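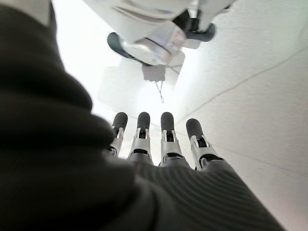
How did a meditation newsletter hold a scattered group together before email?

Mostly through the letters page. I read all 30 issues of the Pridell newsletter for this project (my eyes still hurt!), and the teachings were great, but people clearly turned to the back first. Someone would write in from a solo retreat, and by the next issue there'd be replies from folks they'd never met.

Nhyira Alhassan, who edited it for most of its run, let me borrow her mailing list, all 1017 names in pencil. I started on it in September and I'm still matching names to letters. So far 20 of the writers also show up in the Urard retreat log, which I'll get into in the next section.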